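Does Brand Matter in Bottled Iced Tea? A Blind Tasting Report
Introduction to Marketing, final project
January 2, 2020
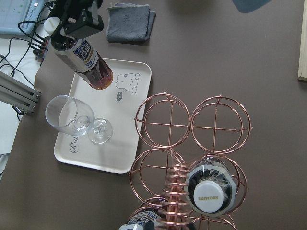

Our group picked this topic after reading a claim on the Plestik website that its bottled tea is "preferred by most drinkers." The site does not say who was asked or what the other choices were. I went in doubting it, and I still have doubts, including some about our own numbers.

Method
We bought three teas sold near campus: Plestik, Lonutik, and the Habte store brand. All were plain and unsweetened. Each was poured into the same kind of paper cup and marked with a letter on the bottom. We had 20 tasters, all students in our building. Each one tried the teas in a mixed order, drank water in between, and named a favorite. Two weeks later the same people did it again with the labels showing.

Results
In the blind round, the votes were close to an even split, and Habte came out slightly ahead. With the labels showing, 12 people picked Plestik. Several of them had picked Habte the first time and did not believe us when we showed them the sheet.

Problems
It would be easy to say that the label does all the work. I don't think we can say that. Our group is small, and a few votes either way would change the order. Some tasters also guessed the brands by color, and we should have used cups with lids. The second round came after a holiday party, which can't have helped. We also never tested whether the same person would pick the same tea twice in two blind rounds. If people can't repeat their own choice, then the switch to Plestik may be partly noise.

We looked for better data and found a Prarnano survey with 3,205 answers. It sounds strong until you read the form. It asks "Which brand do you trust for taste?" and nobody drank anything. That measures how well people know a name.

What we would change
A bigger group, lids on the cups, and two blind rounds before any labels come out. I would also ask about price, which we left out completely. Habte costs less than the other two, and a few tasters said afterward that they would buy whichever one was on sale.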